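## 3. Papering and gridding the bench

If you've come straight here from section 2, your bench top should be clean, level and bare. Leave it bare for now. I know it's tempting to start bolting things down, but the paper goes on first and everything else sits on top of it.

You'll need the roll of brown paper, the blue tape, a steel rule and a soft pencil. I use Hakano paper because the roll is wide enough to do a bench in one go, and the Ilach tape because it comes up again without taking half the surface with it. Any low-tack tape will do if you can't get it.

1. Roll the paper out with the curl facing down and let it sit for 40 minutes. Go and have your tea. Paper that's been rushed will bubble in the middle later on, and you won't get it flat again once there's kit on it.
2. Fold the long edges under the bench top and tape them from below. Do the middle first, then work out to the corners.
3. Mark off along the front edge every 200 mm with the pencil, then do the same along the back.
4. Lay the front-to-back strips first, pulling the tape straight from mark to mark. Don't stretch it! Stretched tape creeps back overnight and your nice straight line turns into a banana.
5. Mark the two side edges, again at 200 mm, and lay the cross strips over the top.
6. Rub every crossing down with your thumb.

**Note:** the squares are there to help you put things back in the same spot. They don't have to be perfect. Mine drift a bit towards one side and I've stopped minding.

## 4. Placing the conveyor and the small parts

The conveyor goes across the bench, lined up by eye with the nearest cross strip. Put it down on its brackets and slide it about until you're happy, then pencil round each foot so you can find the place again.
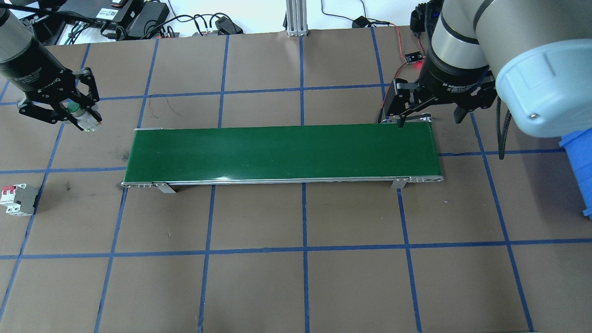
**Cloutier workshop, February**

1. Check that both brackets sit flat on the paper. If one rocks, look for a fold underneath before you start fiddling with screws.
2. Look along the rail from one end. It should run the same way as the tape, or near enough.
3. Wipe the green belt with a dry cloth. No sprays, please - they leave a film and small parts skate about on it.
4. Put your breakers out on the paper, clear of the belt. Pick a square for them and stick to it.
5. Keep any bins at the end of the bench, well away from where you'll be reaching.

**Caution:** mind your cables. Anything hanging over the bench wants enough slack to move freely, but if it's brushing the belt, clip it up. I lost most of a Tuesday to a cable that had caught under a bracket.

The belt on my Herix conveyor can be slackened off for cleaning. The spare is part number 394 in the parts list at the back, and it's worth having one on the shelf.

## 5. Laying out a board

Once the conveyor position is marked you can lift it off and use the same grid for board work. The board lies straight on the paper, long side running with the front-to-back strips. I don't tape it down for a first try.

- Keep it inside the tape where you can. Straddling a strip lifts one edge a touch, and you'll feel it when you press a part in.
- Leave a clear square between the board and the next part waiting its turn.
- Pendants, notebooks and mugs live on the side table. Well, the mugs live in the kitchen if Chih-ming Chu is in, and quite right too.

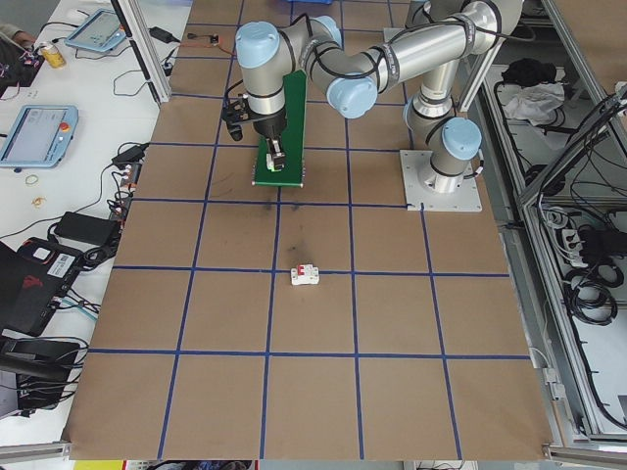
Once the board's down, leave it be while you're working and move the loose parts to suit. I used to keep nudging mine to get a better angle, and all I got for it was a scuffed bench and a sore neck.

**Note on marks:** brown paper picks up smudges very quickly, mostly in the squares you use most. Brush off any grit with a dry paintbrush and leave the stains alone. Rubbing only makes the paper go furry. When a square gets torn, cut a patch to size, drop it in and run fresh tape round all four sides.

Check the tape ends once a week and press down any that have lifted. Changing the whole sheet is covered in section 8.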